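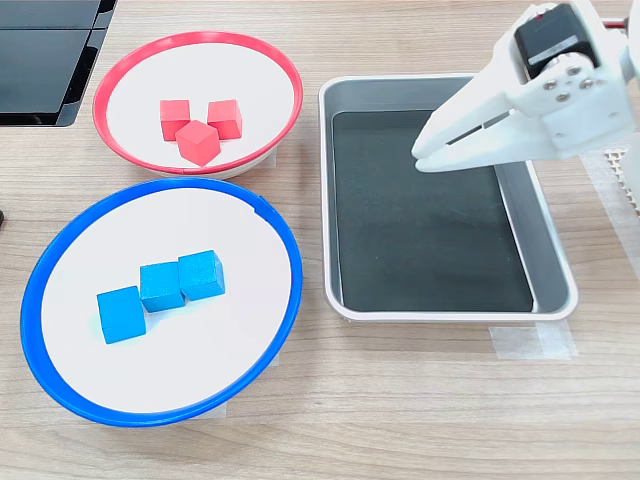 Fig. 1. Red-rimmed bowl with three red cubes, tray to the right

Section 3: Setting up the Druvine match scale at the water

By Cletus Dunleavy
Updated September
6 comments | 18 shares

By now you should have the tripod out of its bag and the battery charged overnight, and if you haven't done the battery yet, go and do that first and come back to us with a cup of tea. Setting up isn't hard, but it does go better when you're not hurrying to beat the first angler up the bank with a full net!

1. Find a level patch of ground a few strides back from the water. Grass is fine, and so is firm gravel.

2. Open the three legs until each one clicks, then push the feet in with your boot.

3. Hang the scale head from the top hook with the display facing the person who'll be writing down the weights (this sounds obvious, and we still get it backwards at Hatcombe most years).

4. Switch on and wait for the display to stop flickering.

CAUTION: Don't hang anything from the hook while the scale is warming up. It takes its first reading from whatever is there.
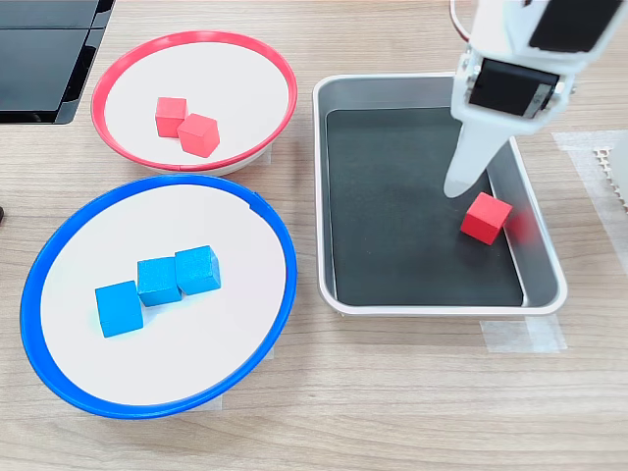
5. Dip the weigh sling in the water, let it drip for a moment, and hang it up. Press ZERO and hold until you hear the beep. Always zero with a wet sling — a dry one reads light, and every fish after it will come out heavier than it should.

6. Hang the test weight supplied. If the reading is out by more than one division, take everything off and go back to step 4.

NOTE: In a stiff breeze the sling swings like a gate and the numbers never settle. Dean Holroyd at the Fivthorpe lakes parks his van on the windward side, and we've happily copied him ever since.

CAUTION: Keep fish over the wet mat at all times, and have them back in the water as soon as the weight is called. The sling is for weighing only, so please don't carry a catch along the bank in it.

If the display shows E3, the battery is low. Swap it for the spare and zero again before the next angler weighs in. Spare slings and hooks are listed on the Achterberg parts sheet, under item 159.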